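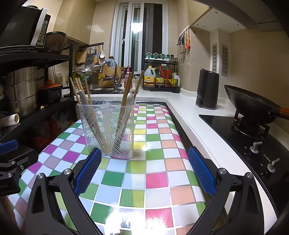

M. Nikolaidis

Monday, before tea

Read Psalm 90 again this morning, out of the 1970 Bible with the split spine. I meant to go on to the next one and didn't. "We spend our years as a tale that is told" is the line I remember from school, but this translation has a sigh in place of the tale, and I spent most of the bus ride to Jestside trying to decide which I prefer. The sigh, I think — though it's harder to read aloud.

We sang number 249 yesterday, too slowly. The organ favours the low notes now and the back pews drag.

I'm down to read the whole psalm at evening service in December. Practised it twice at the kitchen bench and ran short of breath at verse ten both times. Will mark the pauses in pencil tomorrow. Rain after lunch, washing still out.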